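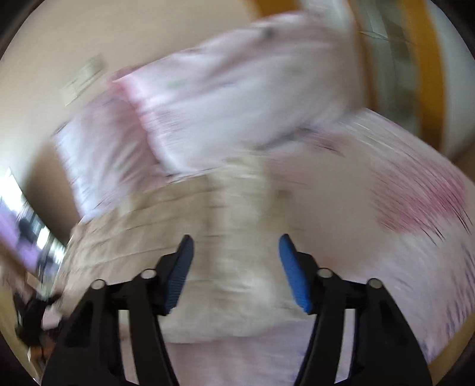
The trial agreement for the Pirnine hand tool ran to 11 pages, and Beat Lanz had initialed every one of them before he opened the case. Vitmont had sent the standard kit: one tool, one charging dock, two spare pads, and a log sheet with a column headed Deviations.

He was the fourth reviewer. The first three had tested the tool on boxes and bottles, and their reports agreed with one another to a degree that Imhof, who ran evaluations at Plelleo, found suspicious. She had asked Lanz for bedding.

He began with the pillow. Section 4 of the manual recommended closing the fingers on a seam or a corner, lifting at moderate speed, and releasing over the target area. It did not define moderate. Lanz wrote this under Deviations, then crossed it out. An omission in the manual was a matter for the comments field.

By the thirteenth lift he had stopped reading the steps aloud. He knew how far to squeeze the handle before the pads met, and how much cloth they would take. He entered the result - held, no slip - and reset the bed.

His wife had made it every morning for years, pillow first, then the quilted blanket, then the floral duvet pulled to the headboard. He had never timed her. The log sheet asked for a baseline by hand, and he put the tool down and made the bed himself. The duvet came out crooked. He pulled it straight and it went crooked on the other side.

Imhof called in the evening.

"Does it do what they claim?"

"Within the stated limits."

"And the baseline?"

Lanz looked at the sheet. The box was still blank.

"I don't have a qualified operator," he said.

She told him to leave it out. He wrote "not available" in the box, initialed it, and put the tool on its dock to charge.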